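# The red round board

I did not plan to write anything this month, but the rain stays over Standholm and my desk is finally in a state that I am not ashamed of. So I will write about the desk, and about the one thing that lives on it these weeks.

Some of you asked me by mail if I still repair old music equipment. Yes, but slowly. In the spring I promised myself to finish what is in the boxes before I bring new boxes home. There were many boxes. I went through them on Tuesday evenings, with tea and the radio, and I made three heaps: keep, give away, and "I do not know what it is". The third heap was the biggest, and I am a little bit proud that it is now gone.

The worst part was the cables. I have learned that I cannot throw away a cable. I hold it, I think of the day when I will need it, and I put it back. In the end I took one shoe box and said that everything must fit in there. It did not fit, so I took a second shoe box.

The circuit boards were easier. Most of them I bought at the flea market in Gronum, from a man who sells everything by weight. I paid 40 for a whole crate, which I thought was a good price until I carried it up the stairs. A few of the boards are from the old Karakaya workshop, which closed two winters ago and sold its shelves with everything still on them. They wrote numbers on the bags with a thick pen. On the bag of the board I like the most was written 1104, and I have never found out what it meant. Maybe it is only the number of the shelf.

I keep it apart from the others. My plan was to build a lamp that turns slowly, and I wanted a board that is also nice to look at, so that I do not need to hide it in a case. My first drawing was too complicated. The second one is better – one hole in the middle for the axis, and the cables going down through it. I ordered small plugs from Nallonetti, 100 in a bag, because they do not sell fewer. I needed 10. If somebody wants small plugs, please write to me.

Before I connect anything I like to put the part on a clean white table and look at it for a while. My father did the same with watches. It costs nothing, and it saves me from the mistakes I make when I am in a hurry.
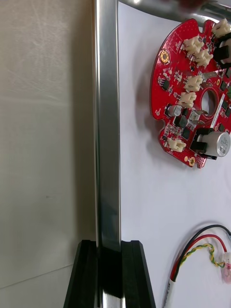 *Standholm, August*

I like the notches along the side the most. With the big hole it makes me think of a biscuit that someone has cut very carefully. The cream-colored connectors are spread over it in a way I would not choose myself, but surely the person who designed it had a reason. The white printing is so small that I will need my other glasses for it.

Next I want to find out which connector takes the power. I will measure first and solder later, which is the opposite of what I did with the radio. The shade for the lamp is still a question. Paper is pretty but I am afraid of the heat, and glass is heavy for such a small motor. I have an old milk glass globe in the cellar and I will try it on Tuesday, if I can get it out from behind the bicycles.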